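Widimar Shape Board Set -- Set-Up Guide
Section 7: Laying out the table

Read this once before you open the bins. Won't take long. You need one green board, one red block, a flat table, and bins to put it all back in.

1. Wipe the table. Crumbs under the feet make the board rock.
2. Board down flat, feet underneath, number on the front edge facing the person doing the sorting.
3. Red block goes to the left of the board, standing up. Leave a gap between the two.
4. Bins stay on the shelves behind, off the table.

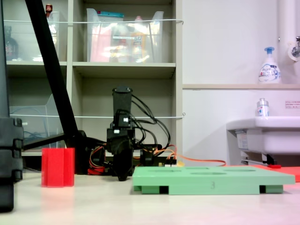 Rhun Mostyn

Note: keep the table pale if you can. Holes show up better. A patterned cloth makes the edges hard to find, so take it off frist.

Fitting the block

5. Turn the board so the hole you want is easy to reach.
6. Hold the block from the top, sides clear.
7. Match the stepped edges to the cross-shaped hole. Not the circle, not the octagon.
8. Lower it straight. If it catches, lift, turn a little, try again.

CAUTION: Do not push down hard on a block that has caught. The board is raised on feet and can tip.

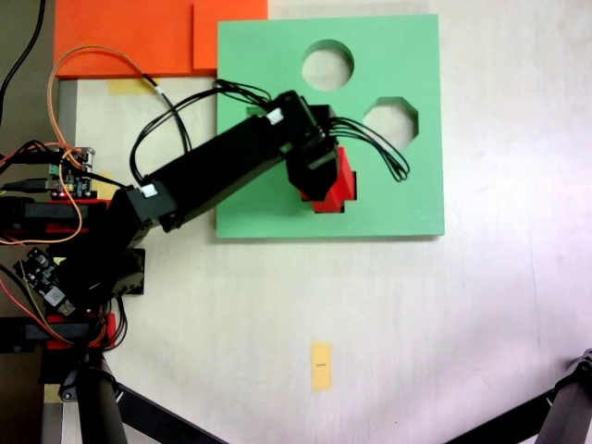 Neelam Sachdeva wrote in to say step 8 should come with a warning for left-handers -- she kept turning the block the wrong way and jamming the corners. Her fix was to put the block on the right at step 3 and the board on the left. Fine by us. Swap them over, rest of the steps stay the same.

Between turns

9. Lift the block out by the top. Don't flip the board to drop it out.
10. Stand the block back on its end, left of the board. Lying down it gets knocked off the table.
11. Square the board up again, number to the front.

Allow 30 seconds for the reset. Beginers can take the full 2 minutes, no rush. 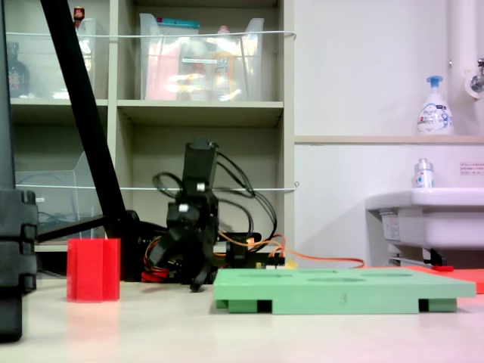
Fig. 3. Block standing at left, board flat at right.

Packing away

12. Wipe the board and the block, soft cloth, a little hand soap if sticky. Dry both before they go in a bin.
13. Board in first, flat. Block on top.
14. Lid on, if your bin has one. Back on the shelf.

Missing a piece? See Section 2 -- spare parts.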